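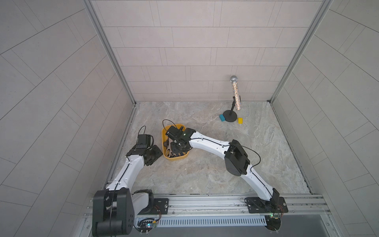 The Wilix tile range is sold in a single format, a rectangular tile intended for kitchens, utility rooms and the walls behind work surfaces, and is offered together with the Patach marble-patterned surface as a matched pair. The Jurkstead Interiors Panel was asked to assess the two products in combination, as most customers are expected to buy them. The colour chosen for the review is a pale grey-beige, laid in a staggered brick pattern with a thin, darker grout line between the tiles. Against the light grey of the marble-patterned surface the effect is quiet and well matched, and the beige in the veining picks up the warmer side of the tile colour. Silver aluminium profiles run down both inner corners, and these give a tidy finish where the back wall meets the side walls.

Appearance

Members of the panel were in broad agreement on the appearance of the tile. It is restrained, it does not date a room, and the darker grout gives enough definition to prevent a large wall from looking blank. Ms Sharon Barasa, who examined the samples on behalf of the panel, considered that a white grout would have suited the colour less well and would have required more care in use. The panel shares her view.

The Patach surface received a more mixed response. Its pattern is soft, with beige, white and darker grey running together, and from a normal standing height it is pleasant to look at. Mr Wekesa Mabula observed that small crumbs and spots of dried tea are difficult to see against the veining. Some households will regard this as an advantage. In a kitchen where food is prepared daily it means that the surface should be wiped as a matter of routine, whether or not it appears to need it.

Fitting

The tiles are supplied in boxes of 40. The instructions are printed clearly and include a diagram for the staggered layout, though the section on cutting half tiles for the ends of alternate rows is brief and assumes some previous experience. A person new to the work would be well advised to set out the first rows on the floor before fixing anything to the wall.

Spacers of 2 mm are included and were found to be adequate in number. The rows on the back wall should be set out first and the side walls matched to them, so that the grout lines meet at the corners. Any error at this stage becomes very noticeable once the darker grout has been applied. The corner profiles are sold separately. They are listed as optional, but the panel would treat them as part of the purchase, as they conceal the cut edges and spare the fitter a good deal of work.

Care and cleaning

Wilix recommends warm water and a mild washing-up liquid. The panel found this sufficient for fingerprints, cooking oil and tomato sauce on the face of the tile. The grout needed a soft brush in one place where sauce had been left overnight. Scouring powders are excluded by the guarantee, and the exclusion appears only on the inside of the packaging. Ms Kanini Mosoti has written to the supplier to request that it be moved to the outside.

The Patach surface was wiped with the same solution and dried with a cloth. It showed slight smearing under a strong overhead light if left to dry on its own. No staining was found after the panel's tests with coffee and beetroot.

Price

The complete set, comprising tiles, surface, grout and corner profiles for a medium-sized kitchen, was quoted at £1,265. The tiles and surface alone were quoted at £934. Neither figure includes fitting or delivery. The difference is larger than the panel would have expected, and customers should compare the price of grout and profiles from a general merchant before ordering the full set. The similar Maeng range is cheaper, but was not available in a comparable colour at the time of the review.

Recommendation

The panel recommends the Wilix tile without reservation for domestic kitchens and utility rooms. The Patach surface is recommended for households prepared to wipe down regularly. Enquiries concerning the review may be addressed to Mr Evander Baxter, and requests for samples to Ms Nyokabi Owino, at the Jurkstead office. Samples are lent for a period of up to two weeks and should be returned in their original packaging.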